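Quick one tonight because I have to be up early and I want this down before it goes fuzzy.

Went to see the new solo by Oda Amundsen at the Dulside. One night only, which is a crime. Got there with four minutes to spare, coat half on, ticket somewhere in the bottom of my bag (it is always the bottom). Sat in the third row on the left, next to a pillar. Fine. You get used to the pillar.

The piece is called Lamont. Don't ask me why, the program doesn't say. 65 minutes, no interval, one dancer and a cello.

## First half

Slow. Really slow. She walks. For ages she just walks, heel first, a sort of careful walk like somebody crossing a kitchen in the dark. I was getting twitchy and the man behind me was definately asleep. Then the cello drops out and you notice she's been shifting the rhythm the whole time, a tiny drag on the left foot, and without the music it's suddenly all you can hear. Hairs up on my arms.

Helge Solberg on cello, by the way. Sat with his back to us for the first twenty minutes. Brave or rude, still deciding.

There's a long floor section after that. Rolling, stopping, one arm going up as if it belongs to someone else. I liked it less than I wanted to. Felt borrowed from her last piece, the one she did at Pimilley in September, and that one had the better floor.

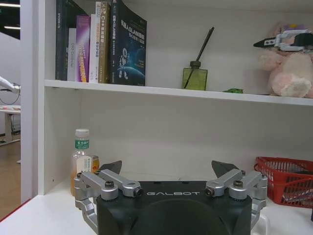 ## Second half

Much, much better. Faster, for a start. She does a run of turns that keep breaking off before they finish, shoulder then hip then nothing, and Solberg finally turns around and plays AT her. Loud. I wrote "argument??" on the back of my ticket and I stand by it. Almost 20 turns before she lets one go all the way round, and the whole row breathed out.

Lighting was by Randi Bråten. Mostly plain white from the side, very low, so her shadow got to the back wall before she did. Gorgeous. One cue came in late near the end and left her in the dark for a second or two. She kept going. You could hear her feet.

The ending I'm not sure of. She sits down, puts her shoes on, ties them, walks off. A few people clapped too early and then stopped and then it was really over so they had to start again.

Other bits:

- costume: gray trousers, gray shirt, pockets. Pockets!
- the seats at the Dulside are still awful, bring a cushion
- the bar was out of everything but tonic
- Gunvor Lundgren has a duet coming to the same place, I've booked two seats, row F, no pillar this time

Would go again for teh second half alone. If it tours anywhere near you, go, and eat something first. I didn't and my stomach joined in with the cello.

Right, bed.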